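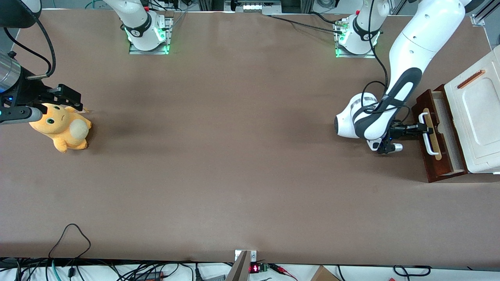 Brown tabletop with two arm bases, green lights on.

12/05/2023
By Studum

The Eight Bushes

The planting map for the Tredier farm listed 2,688 blueberry bushes. The irrigation plan listed 2,696. Both were signed by the previous owner and both were dated the same March.

I was hired to replace the drip lines. The quote was priced per emitter, two emitters per bush, so the difference came to sixteen emitters. The new owner said to order for the larger number and put the extras in the shed. I ordered for the larger number.

Work began at the north block. Rows ran east to west, with ten feet between them. I pulled the old tubing, laid the new tubing, punched the holes and set the emitters. At each row end I wrote the total in a notebook. The north block came to 1,249 and matched both documents. The south block would settle it.

The south block had one irregular feature. The main line from the Raptis pump ran down the slope, passed the last row and kept going for 40 feet beyond the fence. It ended at a gate valve in a plastic box. The valve was open. Neither document showed it.

I closed the valve and checked the gauge at the pump. Pressure rose by almost two pounds. Water had been leaving through that line whenever the system ran, which by the controller's schedule was every second night from May through September.

The ground past the valve was brush. I cut a path in with loppers and found a length of half-inch tubing, gray with age. It followed the contour of the hill and came out beside a foundation. There was no house on it. Along the south wall, where a kitchen might have been, stood eight blueberry bushes, pruned.

The cuts were clean and made just above the bud. The oldest canes had been taken out at the base, the way the extension leaflet recommends. The wood at the cuts had not yet turned gray. The mulch was pine bark, four inches deep, pulled back from the stems.

The previous owner had moved to Pumport six years before and had died there in the second year. I knew this from the deed file.

I went back to the truck for the tubing and sixteen emitters. It took half an hour. I flushed the line, capped the end and opened the valve to where I had found it.

On the invoice I wrote 2,696 bushes, all served. The owner asked whether there were any extras for the shed. I said no, the order had come out even, and left the loppers by the gate.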